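Filed under: Layout Help Desk > DCC & Wiring > Resolved

Ticket 305: Trains stalling at the junction between modules 8 and 9
Opened by: Deolinda Gouveia
Handled by: Veikko Lehtinen

Deolinda wrote:

Hello Veikko, and thank you again for all your help with the turntable this spring! I'm sorry to be back so soon. My two modules (the Tustetstead yard and the little creek crossing next to it) ran beautifully at home for weeks, and then we set up with the group in June and everything eastbound stopped dead at the joint. Every single train. Westbound they crawl across with a hiccup and carry on as if nothing happened. I cleaned the rail twice, swapped the bridge tracks for a new pair, and tried three different engines, including Aino's big Kemppainen switcher, which normally runs over anything. The Tuko command station doesn't show a fault, and the lights on the next module stay on the whole time. What am I missing?

Veikko replied:

Hi Deolinda, never be sorry, I like these! If the lights stay on and the station is happy, I doubt it's a short. Could you put a meter across the rails on each side of the joint with an engine sitting on the far side pulling a load? Please also tell me what size wire you used for the bus and how the two modules plug together. I have a feeling about the plugs, but I've been wrong about plugs before.

Deolinda wrote:

Okay, meter readings done, with Sointu holding the flashlight. On the yard side it's steady. On the creek side it looks fine with nothing running, and then it sags badly the moment the engine takes up the slack. The bus is the heavy red and black pair you recommended, and the plugs are the Terkia ones from the group order, same as everyone's.

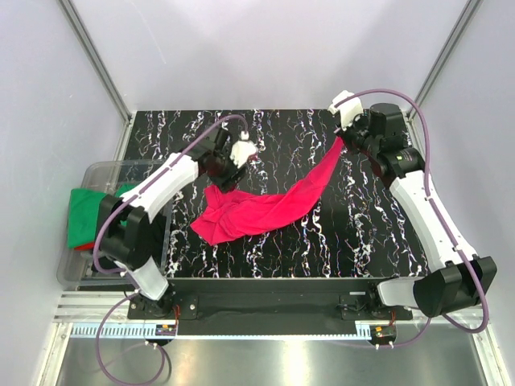 I did notice that one of the plugs feels looser than the other when I push them together. It clicks, but I can wiggle it. Would that be enough to do it?

Veikko replied:

Oh yes, that would be plenty. A loose contact will light a lamp all day long and then give up when a motor asks for real current. Here's what I'd like you to try, in this order:

1. Power off, unplug the pair, and look into the wiggly one with a good light. You want to see whether the metal contact sits as far forward as its neighbor.
2. Tug each wire gently. If one slides back, it was never latched.
3. If it slides, pull it all the way out, bend the little tab up a hair with a small screwdriver, and push it back in until it clicks.
4. Check the feeders under the creek crossing while you're down there. Minttu had one on hers that was only twisted and never soldered, and it worked for 19 shows before it quit.

Deolinda wrote:

Found it! The black wire slid right back in my fingers. I reset the tab, and it clicked in properly this time. The feeders all looked good, though I did touch up one joint that was a bit gray and lumpy. Then I ran a 54-car coal drag across in both directions, which is far more than I'd ever run at a show, and it never so much as blinked. Aino wants her switcher back now.

Veikko replied:

Wonderful news! I'm marking this one resolved. Do check the other plugs from that batch before the next setup, and bring a spare with you.

Status: Closed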